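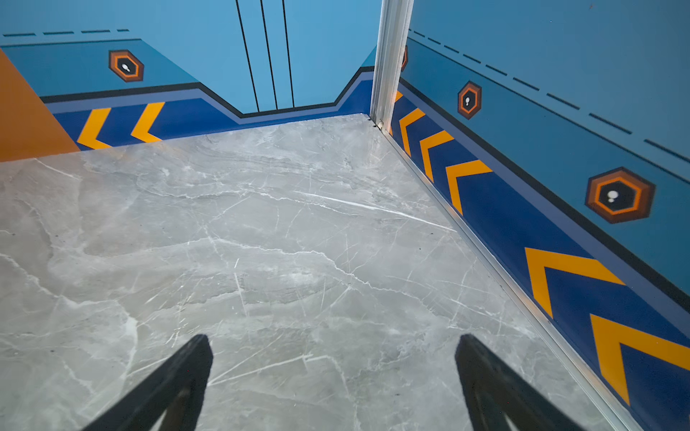
Pludard two-arm cell, inside corner with the printed panels and metal trim.

Pludard Two-Arm Bench Cell (kit)
Dorside Workshop, back room. Bookable by members who have done the induction.

The seller's page calls the Pludard a complete work environment for a pair of small robot arms. What comes in the crate is a set of colored wall panels, a floor sheet with a marble pattern, aluminum extrusion, a front mounting rail and a bag of fasteners. The arms, the controller boards, the cameras and the wiring are all extra. Read the parts list before you get excited.

Assembly time on the seller's page: four hours. Assembly time at Dorside: 29, spread over most of March, and that leaves out the evening Hendrik Radebe spent on the phone asking for the missing corner brackets.

What we think of the parts

Rail and extrusion: good. Stiff, square, takes standard hardware. If Pludard sold only the frame we would have less to complain about.

Floor: handsome, and a poor choice. White veins on mottled gray is a hard background to find a small gray part against. The seller says the pattern "supports visual variety." We suspect they had it in stock.

Wall graphics: the chevrons and hexagons look like a spaceship hallway. We were told they help the cameras keep their bearings. We have seen no test of this, and asked twice. They do no harm, and at least you can tell the left wall from the right one in a recording.

Cable handling: there is none to speak of. Leave slack at every joint and run each arm slowly through its full reach before you trust it. Cable ties are in the drawer marked Magagula.

Two arms at once

The selling point is that one arm can hold a part while the other works on it. That much is true. One gripper has the white box, the second arm comes in from the right, and the screwdriver lies on the floor between them for when it's wanted. How well the pair works together depends on your program, and the kit contributes a flat place to bolt things. Expect to spend your first session on reach and clearance. The arms share the middle of the floor, and the software will happily let them argue over it. 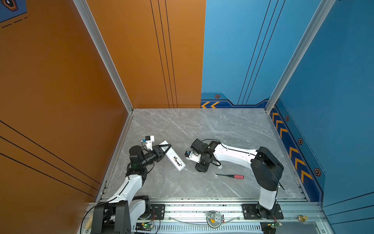

Thảo Nông: I think you're too hard on it. I priced the same frame from loose extrusion and panels and saved very little, and mine still wobbles. The walls alone are worth having the first time something rolls away from you.

Fair enough about the walls. We still think the price assumes you won't do the sums.

Small parts

We use AA cells as practice pieces. They are cheap, they roll, and they have a right and a wrong way around, so a sloppy pickup shows up quickly. The Holska gripper script that Pludard links to was written for blocks. It will close on a cell, but you have to work out the angle yourself - the defaults assume everything is lined up with the walls. Use old cells, and tape the ends of any you store loose in the bin.

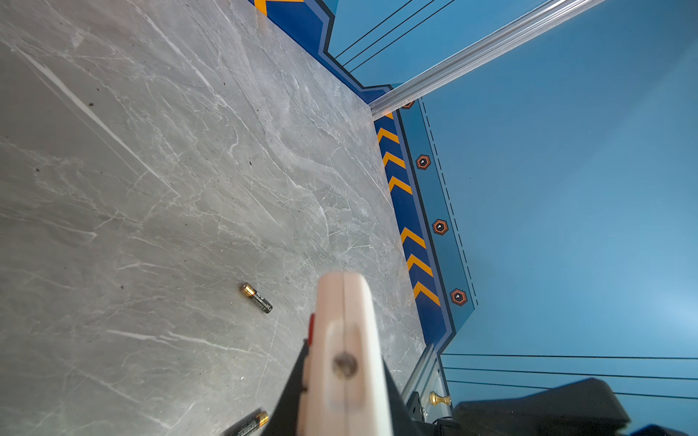
Can I bring my own arms and bolt them to the rail?

If the base fits the slot spacing, you can. Bring your own plates and bolts, and put the house arms back where you found them, with the bolts snug and the cables routed as they were.

Booking and rules

Sessions are 30 minutes for the first visit and two hours after that. Stay within reach of the power switch while anything is moving. Keep hands out of the cell when the arms are live, including for "just a second" jobs. Tools go back on the wall at the end.

Would we buy it again? The frame, yes. The rest we would want to see at 20 percent off, with a real manual. Pludard says a new manual is coming. They said that in March too.

Inductions: ask Embla Grønli.
Page last changed Thursday, May 11, 2023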